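CALL FOR PARTICIPANTS - two-handed gripper build, Lalholm shared workshop

Posted 4/21/18 by Kerstin Grube

We need people. Short version: we are building a pair of hand-held grippers plus the arms that will copy them, and we are short on hands, ha. Evenings mostly. Unpaid, but there's a small pot for travel and you eat with us.

What the project is

Called Plalasora (don't ask, Tài picked it). Started in January at my place, moved into the Lalholm workshop when my garage got too full. You hold a gripper in each hand, do a normal household job, pick stuff up, put it in a box, whatever. Later the arms try the same job. Left and right grippers are both working. Arms are not. One arm has a shoulder, the other is a base plate and a bag of bearings.

Goal is 500 recorded pick-ups of ordinary small things before we start on the arms for real. We have 200. It goes slow when it's the same three of us every time and we all grab things the same way.

Who we are looking for

Handlers, as many as we can get. You come in, you pick things up with the grippers, you put them down. No experience needed at all. Left-handed people VERY welcome, we have none. Small hands and big hands both, the handle has only been tried on ours and Parveen says it is too fat.

One mechanical person. Linkages, pins, fits. The jaws have some play in them after a long session and we keep swapping pins instead of fixing it properly. If you can look at a pivot and say what's wrong with it, write to us today.

One person for wiring on the arms. Motor drivers, crimping, cable runs that don't get eaten by the elbow joint. We've eaten two cables already.

Somebody who likes sorting. Labels, bins, lists of what was picked up and how it went. Tươi has been doing this alone and would like to go back to printing parts.

What you'd be doing as a handler

Session is 2 hours with a break. Table, tablecloth, a pile of stuff from the shops and from our kitchens. Boxes, tubes, packets, bags. Soft and crinkly things are what we need most right now, the hard boxes are pretty much done. You get ten minutes to get used to the grippers, then you just go. Squeeze gently, go slow at first. Drop things, it's fine, drops go on the list too.

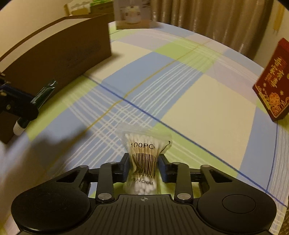 Right gripper on a bag of cotton swabs, left one on a tube. Crinkly bags = most wanted.

Bring if you can: small packaged things from home you don't mind leaving with us. Nothing wet, nothing glass.

Practical stuff

Must be 14 or older, under 18 bring a parent the first time. Workshop is up one flight of stairs, no elevator, sorry. If stairs are a problem tell us and we'll carry the kit to you, it all fits in one crate. Long hair tied back near the arms. Closed shoes. Safety glasses are on the hook by the door, take a pair if anyone is drilling.

Handlers can come once or come every week, no commitment. For the mechanical and wiring spots we'd like you to stick around for a few months, else we spend all our time explaning things. You can use the workshop printers and the lathe for your own projects on build nights, after Shiela Tiongson has shown you round the machines. Material you pay for yourself.

Money: none of us gets any. Rinaldi, the hardware shop downstairs, gives us a discount on fasteners and you get it too. All the drawings will be put online when they are fit to be seen, with your name on them if you want it there.

How to sign up

Leave a note in the Plalasora tray at the front desk, or catch Parveen Awan or Tài Trương on a build night. Say which of the spots you want, which evenings you can do, and left or right handed. For mechanical and wiring also a line or two on somthing you built. Photo is good, CV not needed.

Handler spots stay open till we hit the 500. The other two go to whoever fits first, so be quick.

Kerstin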